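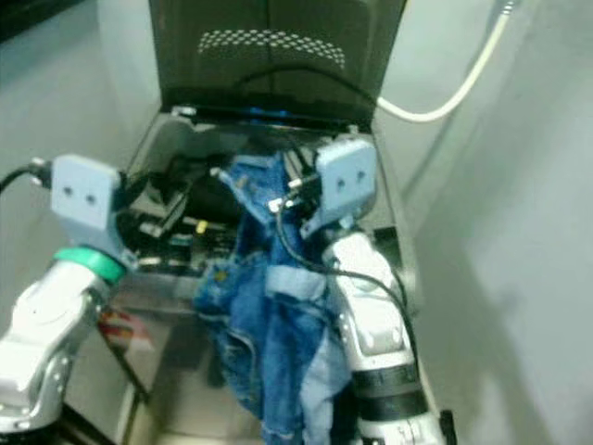 Arms fight each other when both grippers hold the same pair of jeans

Varnamby community help > Two-arm control

Bevitz
17 July 2021

Hello everyone, and thank you in advance, because I have learned so much from reading this forum over the past year. I'm writing the handover routine for a two-arm setup that does laundry, and towels and shirts go from one gripper to the other very nicely. Jeans are my trouble. One arm holds them up by the waistband end, the other comes in and closes, and then both arms start to shake and the planner stops with a force error. It happened on 27 of my last 70 handovers. Both arms run in plain position mode. I've tried slowing everything down, and it only makes the shaking last longer. Is this a planning problem or a control problem?

Kan

Control, I'd say, and I went through a very similar week with a stack of heavy curtains, so you have my sympathy! Once both grippers are closed on stiff cloth, you have two position controllers that each believe they own the same object. Any small error in your calibration between the arms turns into a pull, and denim hardly gives at all. Leave the holding arm in position mode and switch the receiving arm to compliant mode just before its fingers close. Then let the holding arm open while the other one is still soft, and only stiffen up again after it has let go. I also cap the force on the receiving arm at 8 newtons during that part - lower than you'd think, but it has been plenty for me.

Do check the calibration too while you're in there. Compliance will cover up a bad one for a good long while.

Porko

update your driver, had same thing, went away with version 2

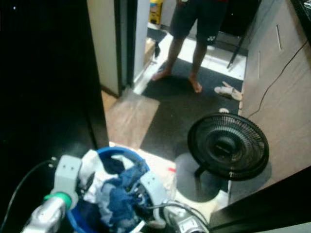 Bevitz

Thank you both, the soft handover is already much calmer. Where do I put the force cap so that it applies only during the handover?

Kan

Put it in the handover step of your task file, next to the mode switch. A cap in the main arm settings stays on for every motion, and you'll find the arm giving up when it lifts anything heavy. Remember to clear it in the step that follows.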